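June, late evening

Up at 7 and started on the back room before breakfast. I had promised myself I would get the long table sorted out before the floor people come, and they are coming whether I'm ready or not. Girnmont sent the price in writing this morning: 3000 dollars for the back room and the hall, old boards taken away, new ones put down and sealed. It is what they said on the phone, so no surprise there. I wrote back and said yes. They want everything off the floor, and they don't move furniture.

Coffee and toast at 8, standing up. Then I made piles. I always start with piles and always regret it by lunch, but I can't think of another way to do it. Cleaning things went together, painting things together, then everything that belongs to the bikes, then the pile for things I can't name. The last one got big fast. There is a bracket in there that I have moved between two houses without ever finding out what it holds up.

The paint cans took the longest. Most of them had skinned over. I opened every one and wrote the room on the lid in marker if it was still any good. The hall white is fine. The kitchen yellow is from the old place on Menden and there is no reason to have kept it. Put it out by the side door with the others for the paint drop-off, which closes at 4, and I already knew I would not make it today.

Next was the cloth. I have more old fabric than I thought. Sheets, curtains, a tablecloth with a burn in it, the blue pieces I use to cover the table when there is something on it I don't want scratched. Washed the sheets, cut up the tablecloth for rags. I did keep the curtains, which are too short for every window here. I folded them and put them at the bottom of the box so I don't have to look at them.

Danish Sandhu called in the middle of this about the bikes. He will take both and fix the small one up for his niece. I said he could have the pump and the lock too if he picks them up before the end of the month. He said he would come with the van. That clears most of the far wall, and I was so pleased about it that I swept there before the bikes were even gone, which was a waste of time.

Lunch was soup from the freezer. I had labeled it "soup" and nothing else. Lentil.

After lunch I got going on the vacuum and its parts. I bought the thing from Paracha when they were closing out the hardware side, and it has been a good machine, but the attachments have gone all over the house. Found the wide floor head behind the paint shelf and the narrow nozzle in the bike pile. The hose I wanted to look at properly on the table, because it has been losing suction since winter and I think it's at the end that clips in. I put it off until I had the light on and my glasses, then put it off a bit more to drink some tea.

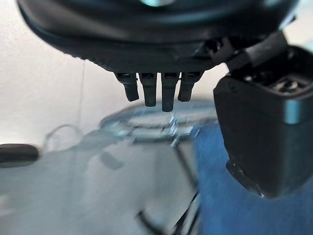
Zeeshan Sial told me I should stop fixing the hose and just buy a new one, that they cost less than a decent lunch, and that he has thrown out two of his own with splits right by the cuff where tape never holds. He said to run a hand down the ridges with the motor on and the end blocked, and if there was air anywhere I should not bother going on. He also said to get the longer one this time so I could do the stairs without carrying the whole vacuum up with me.

He is probably right about the stairs. I did the test the way he said, going slowly from one end to the other. I felt nothing along the length. At the cuff there was a small draft on the underside, where I would never have seen it. So it's the joint and I don't need a new hose yet. I took the cuff off, cleaned out the groove with an old toothbrush and a great deal of gray fluff came out. One of the little tabs was bent. I pushed it back with my thumb and the cuff seated better. Whether it will stay that way I don't know. I'll use it for a week and see.

Aušra Vaher came by at 3 to return the step stool and stayed to help with the shelf. We took it off the wall together, her holding and me on the screws. The last screw was stripped, of course, and I had to use the pliers. The wall behind it is a different color from the rest of the room, a sort of pale green I had forgotten about. She likes the green and thinks I should paint the whole room that way. I said I would think about it, and I may. She took the kitchen yellow home with her for a garden bench, so that's one can I don't have to drive anywhere.

We also went through the box of cords. I would not have done it alone. Her rule is that if neither of us can say what it plugs into inside of 10 seconds, it goes. I broke the rule for the long flat one, and I still can't say what it plugs into.

She left before dinner. I wiped the table down on the end that was clear, then put things back on it that I want to keep within reach this week: tape, the marker, the small screwdrivers in their roll, scissors. The boxes are from Trerkis, the flat kind you fold up yourself, and they are better than I expected. They say on the flap to tape the bottom twice. I taped the first one once and the paint rollers went straight through it onto my foot. After that I taped them twice.

What is left on the table is mostly the awkward stuff. Long things don't go in boxes, and neither does anything that springs open again when you let go of it. I tried coiling the hose and tying it with string and it undid itself while I was looking for the scissors. In the end I thought I would leave it out until last and find it a hook in the closet.

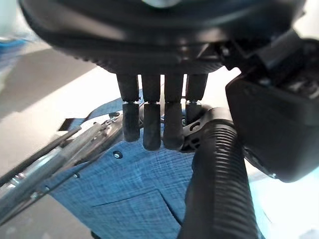
The closet turned out to have no free hook, so I put in a new one. It's on the inside of the door, low enough that I can reach it without stretching. I drilled the first hole too close to the edge and had to fill it. The second one was fine. Door closes with the vacuum in there if I turn it sideways and push the floor head to the back.

Still to do: the bottom drawer of the desk, the lamp that needs a plug, the box of photos from my mother's house. I don't want to open the photos this week. They can go upstairs as they are and sit under the bed. The desk has to be carried into the kitchen for as long as the floor takes, and I need a second person for that. Yasir Mirani said he could do it any evening after 6 if I feed him. I'll make the chicken and rice.

The table comes apart in theory. The legs are bolted and I know where the wrench is, for once. I'd like to leave it up as long as possible though, it's the only flat surface at a good height and I keep using it for everything else.

Back hurts a little, mostly from the paint cans. Took a hot shower and ate eggs. Found the missing key to the side gate in the pocket of my gardening jacket, which was in the cloth pile and nearly got washed.

Tomorrow: drop off paint before 4. Call Girnmont and ask if they need the closet emptied as well, because if they do I have just put up a hook for nothing. Buy wide tape. Get the heavy rug out on the line if it's dry.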